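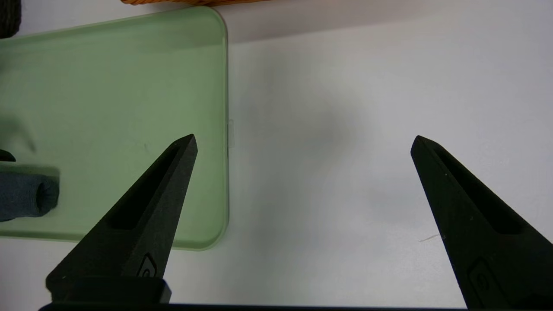 Home Docs Data Changelog Contact

# Macedo Recipe Cards

Welcome, and thank you for stopping by! Macedo is a small collection of 289 home recipes, typed up from handwritten cards and saved as plain text, one recipe per file. Most are soups and breads, with 33 desserts that I couldn't bear to leave out.

## What's in a file

Every file has a title, a list of ingredients and the steps, in that order. I kept the original spelling wherever I could read it - "choclate" stays "choclate" - and put my own guesses in square brackets. 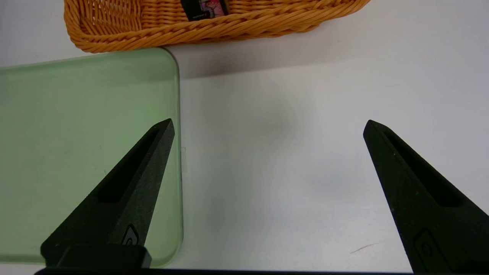 Amounts are in cups and spoons, just as they were written, and 3 of the cards give no amounts at all, so you'll have to go by taste (I always do with soup anyway).

## Using it

Unzip the folder and open `index.txt` first. The Grindura script sorts the files by main ingredient, if you like that sort of thing.

## Known problems

Five cards have water stains over the oven temperature. I hope to get to those in January.

Last updated 28 November 2020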